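Search this site
Type and hit enter

Filed under: Around the House, Community, Elections

I've worked the check-in table at our polling place in Sturnside for a while now, and every March somebody new asks me how I keep my kitchen from turning into a campaign office. So I finally sat down to write it all out!

Start with the mail. Clip the sample ballot to the side of the fridge the minute it arrives, before it gets mixed in with the flyers (I lost mine once and found it under the bread box, long after I needed it). I use a plain binder clip on a magnet hook. Flyers go in a shoebox by the door, and once a week I dump the box. If you like to compare candidates, cut out the parts that list actual positions and recycle the rest – you'll be amazed how thin the pile gets.

Yard signs are the big one. The wire legs bend if you push them into dry ground, so pour a little water where each leg goes and wait a few minutes. My neighbor Natalia Jaramillo uses a long screwdriver to start the holes and hers never lean. When the race is over, pull the signs straight up by the wire, never by the plastic. The corrugated kind makes a great drawer liner, and I've cut it up to go under houseplants and paint cans too. The legs I keep for holding up tomatoes and peas.

Sticker goo! "I Voted" stickers go through the wash on somebody's shirt in this house every single time. Put the shirt in the freezer for an hour, peel what you can, then rub in a drop of dish soap and let it sit before you wash again. Don't put it in the dryer until the gummy spot is all gone. On a car bumper I warm the old sticker with a hair dryer and go in with a plastic card. Cooking oil on a rag takes off what's left, and then you wash the oil off with soap.

If you're working the polls yourself, pack the night before. I bring 2 thermoses, one coffee and one soup, and a cushion for the folding chair. Guadalupe Varela taught me to freeze my water bottle half full on its side and top it up in the morning, and it stays cold well past lunch. Wear layers, because school gyms are freezing at 6 a.m. and stuffy by supper.

And then there's the drawer where all the extension cords and phone chargers go to fight with each other after a long election night.

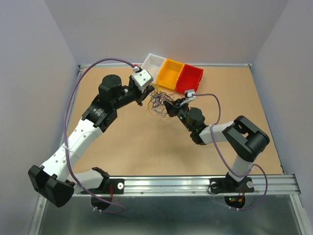
My fix for that one is bread bag tags. Snap one on each cord near the plug and write what it belongs to, then coil the cord loosely and slip it into a toilet paper tube. Long cords get a paper towel tube. I do the whole drawer on a Sunday with the radio going and it doesn't take me long at all.

Got a tip of your own? Leave it in the comments, I read every one.

Contact | Copyright Clandorstead Home Pages | Back to top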